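3.2 Table surfaces

The second part of the study looked at the surfaces people work on at home. We had 74 households in the Nalodmont and Manzano districts, and in each we recorded the main table or desk: its color, its finish, the direction and strength of the grain, and any marks left by use. Visits began in November and were made by the second author (Yimer), with a short form filled in at the table.

Light wood tones were the most common finish by a wide margin. Most owners called theirs "pine" or "oak" without being sure, and we did not try to settle the matter. For our purpose the printed or natural origin of the pattern was less important than how it looked from a seated position. We coded each top as plain, straight-grained or figured, the last meaning that the lines bend or close into loops somewhere on the working area. Figure 4a has mostly straight lines, with a shallow V near the middle where several of them dip together, and was coded as figured.
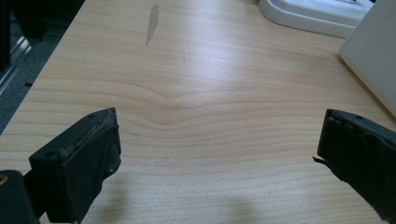
3.3 Marks and reflected light

Marks were entered as stains, scratches, specks or worn patches. Owners often did not know when a mark had been made, and two people in the same home sometimes gave different answers. The gray smudge at the top of the surface in Figure 4a was entered as "stain or wear" – the form allowed both. The tiny dark speck near it was entered separately.

Reflected light gave us more trouble than we had planned for. A pale top under a window or a ceiling lamp has a band that looks almost white, and the grain is hard to follow there. Sarıgül coded every surface a second time from the pictures, and most of the disagreements between coders came from these bright areas. In Figure 4b the loops left of center are easy to read, while the lines under the bright patch are partly washed out.
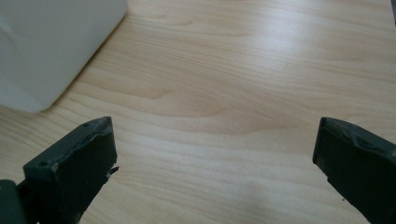 We therefore added a rule that a surface should be coded from its clearest third, and that the coder should note which third was used. With the rule in place, the two coders agreed on the grain class for all but a few tables. The remaining cases were discussed and given a joint code.

Objects standing on a table were left where they were. We noted only whether they threw a shadow on the wood, as the white object in Figure 4b does along its base. Figure 4c shows the V-shaped dip, with the wavy stripes running on to either side of it.

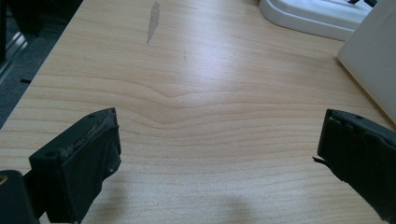

Figure 4. Light wood surface with figured grain. (a) Dip in the grain, with smudge and speck. (b) Looped grain and reflected light. (c) Dip and wavy stripes.

3.4 Owner ratings

Each owner rated the table on the Rillstead scale for cleanliness, age and liking. The ratings were collected before the coding, so the owners had not seen our entries for marks.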